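Repair Bench News: old towers wanted, and what we do with them

Quick one this month, I have a pile of stuff to get through before the doors open.

The May drop-off went better than expected. 143 items over the table, most of them cables and chargers, but 44 desktop towers in there too. Thank you!! The back shelf at Sovano Hall is full. Please hold on to monitors for now, we can't take any more until the next recycling pickup.

A few of you asked what happens to a tower after you hand it over. Short version. Drive comes out first and goes in the locked box. Then side panel off, dust out (outside, with a mask, some of these have been under desks since forever). Then we decide if it's a rebuild or a parts machine. Office machines with 4 gigs of memory and a dead power supply are usually parts. The bigger workstation boards are the fun ones, lots of memory slots, and people will put up with an ugly case to get one.

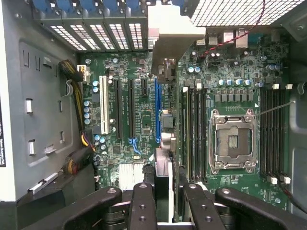
Processor sockets are where we lose the most boards, so please read this bit if you're helping at the bench. On the kind with contacts in the socket, don't touch the contacts. Not with a finger, not with a cloth, not with canned air held up close. One bent pin and you can spend a whole evening with a magnifier and a sewing needle. I did 2 of those last winter and only saved one. If you pull a processor, it goes straight in a plastic clamshell with the tower number on it, and a socket cover goes on if we have one. Covers are in the Ishida tin by the sink. We're low, so if you have any in a drawer at home bring them in.

Memory: push the latches down all the way before you lift. Don't wiggle it. Sticks go in the anti-static bags, sorted by type, and write the size on the lable. Pencil rubs off, use the marker.

Cards, same idea. Look for the latch at the end of the slot before you pull. The blue ones on some boards are stiff and they snap when the plastic's old.

Screws in the muffin tray. Not in your pocket, you know who you are.

Still looking for:
- SATA cables, any length
- thermal paste, even a half used tube
- small Phillips screwdrivers, magnetic if you can
- keyboards with all thier keys

Finished machines go to the Imora reading room first and then to the families on the Honden Street list. There are 5 ready to go right now, tested and wiped, just waiting on power cords.

Bench is open from 6 pm, side entrance, ring twice. Parking is tight so walk if you can. Coffee's on, bring your own mug.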